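Ticket 258 — cable sorting, right arm drops or drags bundles
Status: open
Site: Drusteddale bench, Norngate cell

Opened 9th October. Hi all, me again! The job is still the dull one everybody in the shop hates: pick up leftover wire, put it in the right basket, repeat. I was sure we'd have it licked by the end of September (ha).

What I'm seeing: single thin wires go fine most of the time. Twisted bundles are the trouble. The gripper closes on one loop, lifts, and the rest of the bundle swings out and snags on the basket rim. Out of 200 tries on bundles I logged 40 clean drops, so a bored teenager still beats us by a mile.

Tried so far:
— slower close on the gripper. Helped a little, then didn't.
— the Simar grasp settings, loaded fresh. Same snag.
— aiming for the twisted middle and staying off the loops. Best result yet, but it picks the wrong spot whenever the dark strands are on top.
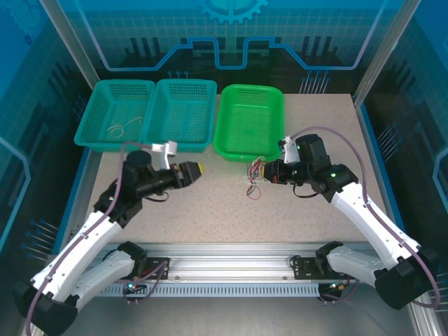
Next I want to bring both arms in, one to pinch and one to steady, the way I'd do it with my own hands at home in the junk drawer. The Šimkus script has a two-arm handoff in it, but it throws error 4 on startup and I can't find that code in the notes anywhere. Has anyone run it on this cell? If you've got a working copy, please attach it here and I'll rerun the bundles with it.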